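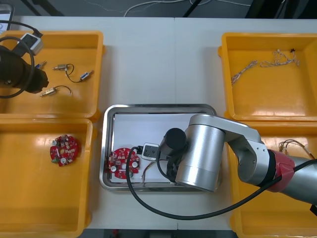
Kitting table, four yellow bins and the steel tray. Paper liner in.

February, kit bench, started 9:40 am

Trying the bin layout again for the Jorkis boards. I'll say up front I wasn't keen on it last time and I'm still not. The idea is that small parts live in the yellow bins, the tray in the middle is where a kit gets made up, and anything on the white paper is "in play". Fine on paper, so to speak. My objection is that it takes up the whole of both tables for a job we used to do out of two ice cream tubs.

Solenoids in the top left bin, round red boards in the bottom left. Stuck with that all morning so at least we're comparing like with like.

Liner: plain white sheet cut to the tray floor. Maver sent the textured mat to try as well and claim it stops parts sliding. Didn't bother. A 1,399 dollar bench kit with a mat in it is still a mat. Paper shows up offcuts of wire and the odd loose screw, and you bin it at smoko.

Leads are the real nuisance. Every solenoid has its thin black pair with a connector on the end, and as soon as there are a few in one bin the loops find each other. You go to lift one and the neighbour comes along for the ride. Dulton's packing note says to lay them "leads outward" but gives no drawing, and outward from what? Tried it my way: body toward the middle of the bin, lead toward the wall. Better for the first few kits, then it all drifts. Would like to see a proper tie or a bit of spiral wrap before anyone tells me the layout has fixed it.

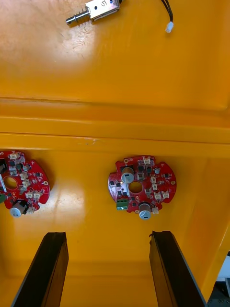
Second gripe is the finish on the yellow bins. They're glossy, they throw the overhead lights straight back at you, and they already have scratches all over. Colour is good for finding red boards, I'll give them that. For reading anything small you end up tilting your head like a galah. Matte grey would do the job. Noh does one the same footprint, so I'm told, have not seen it in the flesh.

The handwritten numbers on the solenoids: keep doing it, marker on the flat of the metal housing. It beats the stickers, which let go at the corners. What I don't accept is that the number means anything until we've got a list to match it against. Right now it's just a number. The old list stops at 12 and there is no column for which coil went with which board.

Boards: don't stack them. The tall capacitors stick up well past everything else and the white connectors have edges that catch. Flat on the bin floor, one layer, and if that means fewer boards in the bin then so be it. The centre hole is handy for a finger if you go in square, but I'd sooner people picked up by the rim and kept off the green terminal block.

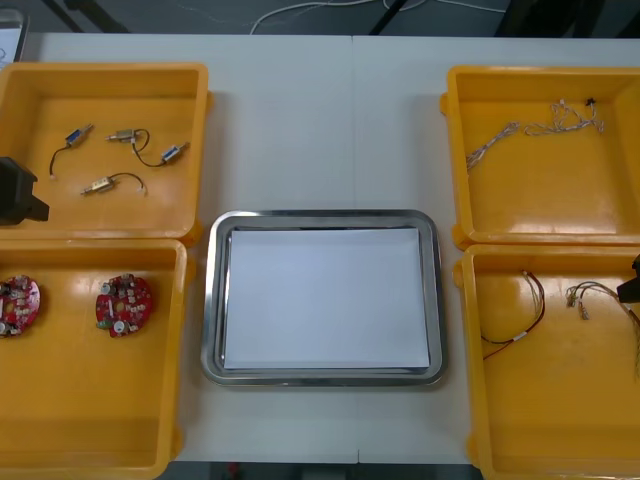 Timing, such as it is. Ran 10 kits with the bins and 10 out of the old tubs. Bins were quicker by a hair, and I was fresher for the bins, so I wouldn't hang my hat on it. The claim going around is that this setup will get us through the 2,000 piece Jorkis order without a second bench. Can't see how anyone gets that from one morning's numbers, mine included.

Also the seam where the two tables meet. Tray bridges it if you keep it central, but a small screw rolling along the top will find that line sooner or later. Strip of tape down it. Cables on the floor behind the table want tidying too, I keep putting my boot on them.

To do
- cut more liners, same size
- spiral wrap for leads, try on one bin only
- start a fresh number list, with a board column
- ask Noh for one grey bin on loan
- repeat the timing, tubs first this time

Left the bins as they were at 12:15 pm. Will have another go after lunch with the boards on the right-hand side, mostly to see whether left and right makes any difference at all. My money's on no.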